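Setting Up Sorting at Your Station
6 min read
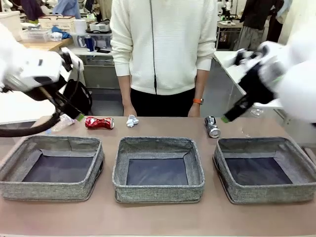
Figure 4. Gray fabric bins along the front edge of a table, with a crushed can and a clear plastic bottle behind them.

Section 4 covers the sorting station in the shared kitchen or break room. Complete Section 3 (Choosing a Location) first. You will need the label sheet from your Drandport starter pack, a marker, a damp cloth, and the floor plan you marked up earlier. Allow 30 minutes for a single station.

4.1 Before you start

Find out what your hauler accepts. The list on the back of the label sheet is a general one and does not replace local rules. Buildings in the Sasgate service area should use the July list, which moved cartons from paper to mixed containers. If you are not sure which hauler serves your building, look at the account number on the invoice or ask the property office.

Note: Deposit bottles and cans may be collected separately. Decide now whether your building will do this, as it changes the number of labels you need.

4.2 Place the bins

1. Clear the surface and wipe it down. Let it dry.
2. Set the bins side by side with the long edges facing the user. Leave enough space behind them for items waiting to be sorted.
3. Put the trash container last in the row, on the side nearest the exit. People tend to use the first opening they reach.
4. Check that cabinet doors and drawers below the surface still open all the way.
5. If the station is on a counter, keep it at least 10 inches from any stove, toaster, or kettle.

Caution: Fabric bins are for dry items only. Do not use them for food scraps, coffee grounds, or containers that still hold liquid. Use a rigid pail with a lid for these.

Caution: Do not place batteries, lighters, or aerosol cans in any bin at the station. See Section 7 for drop-off instructions.

4.3 Attach the labels

1. Peel each label from the sheet starting at the notched corner.
2. For hard surfaces, press the label flat and hold it for a few seconds. For fabric, use the tie-on tags. Adhesive labels will lift from fabric within a week or two.
3. Face the labels toward the person using the station. A second set on the wall at eye level is helpful in busy rooms.
4. Write the name of your station contact on the blank tag. At the Ayala building, for example, the tag reads "Questions? Jovita Ponce, front desk."

Replacement sheets are part number 948. Order them through the property office. A single order covers one floor.

4.4 Prepare items

Post these instructions near the station:

1. Empty bottles and cans completely.
2. Rinse anything that held milk, juice, or sauce. A quick rinse is enough.
3. Put caps back on plastic bottles unless your hauler's list says otherwise.
4. Check the list before crushing cans. Some deposit machines will not take a can if the bar code cannot be read.
5. Flatten boxes and stack them beside the station.

Paper towels and napkins go in the trash, even when clean.

4.5 Emptying and cleaning

Empty the station at the end of each working day. Carry the bins to the collection room one at a time and support the bottom with your free hand when they are full. Shake out crumbs over the trash container. Spot clean fabric with mild soap and cool water, then air dry. Do not machine wash or tumble dry.

If there is an odor after cleaning, check for a bottle that was put in with liquid still inside. Leave the bin out of service until it is dry all the way through.

4.6 Record the set-up

Fill in the station card and return it to Letay Alemayehu in the property office. The card asks for the floor, the room, the contact name, and the hauler. Keep a copy with your floor plan. If you move the station later, fill in a new card and mark the old one void.

Go to Section 5 for collection room set-up. Buildings with one station and no collection room can skip to Section 6.

Revised August 6, 2024. Send corrections to Gumaro Maldonado.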